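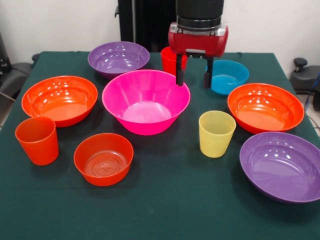
Every few weeks another publisher tells me its game will be "bigger." Wardale is the latest. The press sheet promises 131 quests and 800 items, and I'm supposed to be impressed.

I'm not. I played Kelar to the end last year, all 30 hours of it, and I remember maybe four quests. The rest was walking to a cave and walking back. 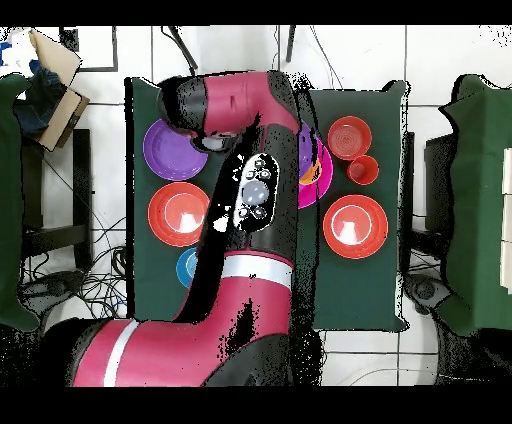 Controls on the arm, with a round knob in the middle.

Fans say nobody makes you do the side stuff. Fine, but the level curve does. Skip the errands in Kelar and the third boss flattens you in two hits. I'd call that padding with a lock on it. 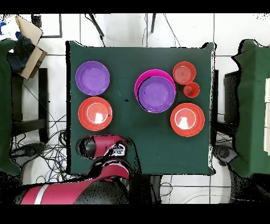

Plates and bowls on green cloth.

Katov was short and got hammered for it in reviews. I've finished it three times. Guo was shorter still, and I'd buy a sequel tomorrow if the price came down a little.

The Wardale demo is due in August. I'll play it, and maybe the combat will carry the thing. But when a company leads with a number, I start to wonder what the people writing the ad couldn't find to say about the game. 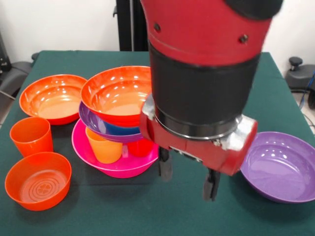 Red and black arm over the tabletop.

Posted July 23, 2004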